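News > Members > December newsletter > Toy library

Toy library: winter hours, returns and the block sets

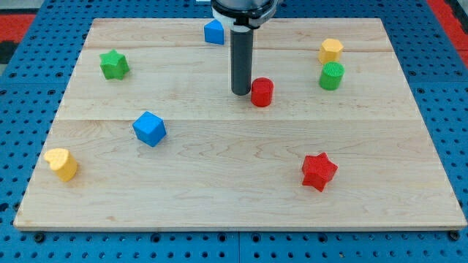
Small colored blocks on a wooden board, with a red cylinder standing toward the far side.

The Arngate Toy Library will keep its usual hours through the first half of December, opening at 9:30 in the morning and closing at 4. After that we shut for 2 weeks and reopen in January. Anything borrowed in the last week before the break can be kept until we open again, with no late fee.

Members took out 2,171 items this year. Wooden puzzles were the most borrowed group, followed by train track and building blocks. Ride-on toys fell a little, mostly during the spring when the Hellbridge Road entrance was closed and people had to carry everything around by the side steps. That entrance is open again and the ramp has a new handrail.

Block sets are the hardest items for us to keep complete. We own some 470 boxes of toys of all kinds, and most of the missing-piece slips from this fall were for blocks. Please check the card inside the lid before you bring a set back. It lists the pieces by shape and color. If one is missing, write it on the slip and return the set anyway. We would much prefer to have the box back on the shelf one piece short than have it sit at your house while you look under the couch. Found pieces can go in the tray by the desk at any time.

Régis Hervieu has offered to cut replacement pieces in his workshop again. He can do plain cubes, cylinders and arches up to 7 centimeters. He can't match printed pieces or anything with a magnet in it. Painted replacements need several days to cure, so a repaired set may be off the shelf for a week or more.

Two changes for the new year. The deposit on large items goes up slightly, and the new amount is posted at the desk. Renewals by phone will end, and you can renew by email or in person. Holds will work as they do now, one per family.

Évan Lefèvre is leaving the Saturday desk after four years to start a training course in Royer. Taras Romaniuk will take over his shifts in January and has already been in to learn the card system.

We are not able to accept soft toys or battery toys as donations this winter. Board games in good condition are welcome, especially for ages four to six. Leave them at the desk with your name on the box so we can ask about any missing parts.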